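Truvareck Project – Progress Report to the Fesar Fund
Prepared by Shota Sugiyama, software lead
2024-09-13

Summary

We are in good shape, and this has been the most fun reporting period so far. The new motion planner is running on the two-arm setup, the recording tools no longer eat our mornings, and the perception module handles thin and shiny tableware much better than it did in May. One item has slipped, the handover between hands, and I explain it below along with what we plan to do.

Planner

In May the planner treated the two arms as separate machines that took turns. That was safe but painfully slow, and it ruled out any task where one hand has to hold something steady for the other. Ryota Okabe rewrote the core over the summer so both arms are planned together, with a shared picture of the space they can sweep through. The first version got stuck whenever the elbows came close. The second version, now in daily use, backs off and looks for another route, and it does this fast enough that we have stopped making coffee while we wait!

The part I like best is small. Each plan now carries a short plain-text note on why it was chosen over the runner-up. When an arm does something odd, we read the note first. Half the time it points straight at a bad setting on our side.

Perception

Plates were our problem child. Seen from above, a flat white plate gives the depth estimate very little to work with, and the old code often placed the rim lower than it was. Katsuhiko Iwasaki added a step that fits a circle to the rim in the color picture and uses that to correct the depth. We also changed how objects standing on a plate are handled. They used to be merged with the plate into one lump. They now get their own outline and their own grasp candidates, and the planner is told that the two move together if the plate moves.

Dark screens are still hard. A phone lying on the table is found reliably, but its height is noisy, and we don't yet trust a grasp that comes in flat from the side. Small clips are better than expected.

Recording and tooling

Haruto Hosoda's recorder, which we call Clolport, is now the only one in use. It stores joint positions, hand commands and camera pictures on a single clock, and it refuses to start if any stream is missing. That last rule was unpopular for two days and has saved us a lot of grief ever since. We have 382 complete recordings in the new format, against a target of 1000 for the full project. The pace is picking up now that a recording can be checked and labeled in the same window, and I expect to reach the target without asking for more time.

We also moved all settings for the hands into one file. There were 11 places where finger limits could be changed, several of them in conflict. Takeshi Hayashi found them all and deserves thanks for a very dull week's work.

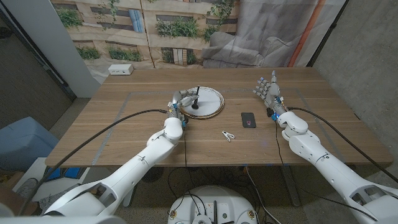
Figure 1. Tabletop setup with both arms over the taped work area, left hand at the rim of the plate.

What slipped

Passing an object from one hand to the other was due in this period and is not done. Planning the meeting point works well. The trouble is in the release: the giving hand needs to know that the receiving hand has a firm hold, and our current signal, based on finger motor load, is too jumpy to rely on. Ryota has a filter that looks promising in replayed data. We have not run it on the arms yet.

Next period

Handover comes first. After that we want to bring in the Sasaki task set, which mixes plates, phones and clips in layouts we did not choose ourselves, and should be a fair test of the joint planner. Katsuhiko will keep working on dark surfaces alongside this.

Spending is in line with the plan. We have one request: we would like to move the unused part of the travel budget into storage, as the new recordings are larger than we allowed for. Haruto can send the size estimates whenever they are needed.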